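Leltov Frame Cabin Case, reviewed after two months of short-haul flying

Reviewed by Ashley Naylor
Filed under: Luggage, Cabin bags

Price as tested: $343
Closure: Latches, no zipper
Wheels: Four, double
Warranty: Two years, wheels included

The Leltov Frame is a hard-sided cabin case with an aluminum frame and a polycarbonate shell. It sits in the middle of the company's range, above the zippered Koubek and below the all-metal Jovlow. I bought mine at the list price in May and have used it since on regional jets, on turboprops and on one narrow-body route where the gate staff measure everything.

Size

Leltov quotes external dimensions with the wheels and the folded handle included. My tape agreed with the label on height and width. Depth was slightly over at the latches, which stand proud of the shell. The case dropped into every gate sizer I was asked to use, though on the tightest of them it had to go in latch side first. On turboprops it was tagged and put in the hold every time, as any hard case of this size will be. Travelers who mostly fly those aircraft should look at something soft and smaller.

Check the allowance on the ticket before buying. Several carriers now sell their lowest fare with an under-seat item only, and the Frame does not fit under any seat I tried.

Weight

This is the weak point. The frame and latches make the case clearly heavier than the Koubek, and with a laptop, a charger and clothes for two nights I was close to the limit on the stricter airlines. Bülent Çetinkaya, who flies the same routes and lent me his Koubek for comparison, packs an extra pair of shoes and still comes in under mine. If your airline weighs cabin bags at check-in, the zippered case is the better purchase.

Shell and latches

The shell flexes when pressed in the center of the lid and recovers. It marks easily. After the first trip in the hold there were gray scuffs on three corners, most of which came off with a damp cloth and dish soap. The latches close with a firm push and need both halves lined up. Overpack the case and the left latch will not catch. There is no slack in the design to absorb a thick sweater.

The combination lock is set with a small recessed button. The instructions describe the procedure in the wrong order: turn the wheels to the new code first, then press and release. Pressing first does nothing.
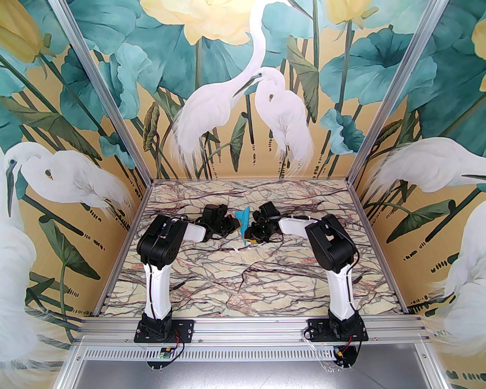

The handle on the Frame is fixed differently from the one on the Koubek. Leltov runs a length of aluminum profile across the inside of the base and bolts a steel plate to it, and both handle tubes end in that plate. Side loads go into the metal and the thin shell is left alone. It is ordinary practice wherever something tall has to stand on a narrow footing, and the white arms in the photo are mounted along those lines, each on a black base plate on an aluminum rail that runs across the front. On the suitcase the result is a handle with very little play at full height. The Koubek, whose tubes are riveted to the plastic, wobbles noticeably when pulled across paving. The cost of the Leltov arrangement is a raised ridge across the bottom of the packing space, best filled with socks.

Wheels

The wheels run quietly on terminal floors and acceptably on asphalt. They have no brake, so the case rolls away on airport buses unless it is held or laid flat. Each wheel housing is fastened with screws from inside, under the zippered lining, and can be changed with a normal screwdriver. I removed one and refitted it without trouble. Leltov sells the housings singly through its parts page.

Interior

One side has a mesh divider, the other a pair of crossed straps. The straps are too short for a full load and the buckle sits where it presses on a shirt collar. The lining is plain and easy to wipe. There is no outside pocket, so the laptop has to be dug out at security where scanners still require it. The Trekotov Office Cabin solves this with a front compartment but gives up packing depth to do so.

Verdict

A stiff, repairable case with a good handle, held back by its weight and by latches that tolerate no overfilling. Recommended for jet routes where bags are measured and not weighed. For weighed bags, buy the Koubek.

Good: handle, wheel housings, parts supply
Bad: weight, strap length, lock instructions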